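How to register a child for a summer workshop at the Pluterton Arts Center

Registration for the July and August workshops is done online. Have a card ready before you start, as the form times out after 20 minutes.

1. Go to the Classes page and choose Youth.
2. Pick a workshop. The code next to the title is what you will need later. Collage is 248.
3. Enter the child's name and age as of the first day of class.
4. Add an adult for pickup. You can list up to 2.
5. Pay the fee and print the confirmation.

If a class is full, click Waitlist. You are not charged until a place opens.

Members should sign in first, or the discount will not show. To cancel, reply to the confirmation email with the workshop code. Refunds are given through 3rd August.

Children in the Laitinen Room use the side door on Guler Street. Bring a lunch and an old shirt.
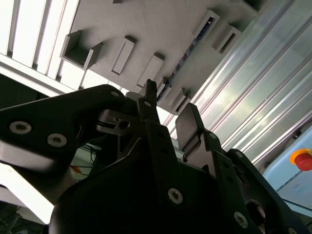

Zirkska: The discount didn't show for me until I signed out and back in. Also, the waitlist button is at the bottom of the page on a phone, so keep scrolling.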